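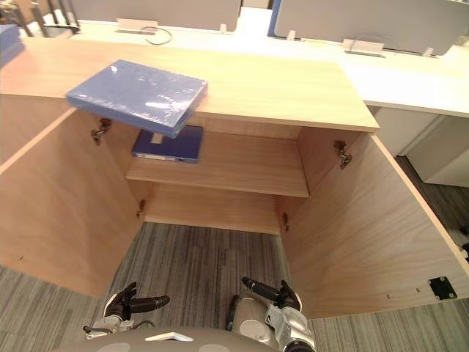

Our trial of the Drernik two-arm helper: cabinet day

21 August 2023

Both doors open, both grippers down low, and the blue item in the shiny plastic wrap sitting at a slant on the top with one corner past the edge. The dark blue folder is lying flat on the shelf underneath.

So, we have a robot in the office for three weeks! It's a Drernik, rented through Bristix, and I'm the one who said yes to it, which means I'm also the one writing it up for the gallery page. I run a small office with far too many binders, and I wanted to know if a machine with two arms could take over the fetching and putting away. I'm not an engineer. I can change a toner cartridge and that's where my skills stop.

What we're renting

The basic package is the robot, two grippers, a charger and a tablet with the task software on it (that part is made by Coto, and it has its own login, which annoyed me from the first morning). We pay $234 a day, with phone support included. You can buy one outright too, but I stopped reading that page of the quote pretty fast.

There's a pricier version with softer fingers from Hirose. I didn't get those. If you handle a lot of paper or anything thin I'd ask about them, and I may ask for a swap before our time is up.

Setting it up

The brochure says 40 minutes. We took most of a morning, and a good chunk of that was me moving chairs. It wants a clear patch of floor in front of whatever it's working on, more than I'd pictured, and then extra room on both sides if there are doors that swing out. Measure with the doors open! I measured with them shut, like a person who has never met a door.

The manual is 155 pages long. You need the first chapter and the one on teaching a task, and the rest can stay in the bag.

The cabinet job

I picked the light wood cabinet by the desks for our main test. It has two doors that open away from each other, a shelf across the middle, and a top that everybody drops things on. For a robot that's a fair bit to deal with in a small space. Each arm has to keep out of the way of a door, and out of the way of the other arm, and something hanging over the front edge of the top is right where a hand wants to travel on its way to the shelf.

You teach a job by going through it step by step on the tablet and saving each position. I liked this part way more than I expected to. It's a bit like giving directions to a very literal cousin. Give each item its own saved step, and don't try to be clever and roll two into one (I did, and spent my lunch break undoing it).

Flat folders are the thing I'd ask any rental company about. A folder lying down doesn't offer much to grab, and black fingers that look big and sturdy on a box look a lot bigger next to a binder. Shiny wrap is the other one. Support told me to keep the lights steady and turn the item a little if the software hesitates over glare, so that's gone on a sticky note on the tablet.

Little things I noticed

It's quieter than our printer.

Cables run along the side of the gripper, so I look them over before each session and keep the loose stuff on the desks pushed well back.

The battery icon on the tablet is tiny. Please, Coto, make it bigger.

Carpet has been fine so far. I'd worried about it.

Would I rent it again?

For an office our size, I'd go for a shorter stretch and have a list of jobs ready before it arrives. Three weeks is generous if you only have one cabinet you care about, and at that day rate you do start looking around for things to give it. Bristix picked up the phone every time I called, and I called plenty in June just about the delivery slot, so full marks there.

Next up is the supply shelf in the hallway. I've already measured it, doors open.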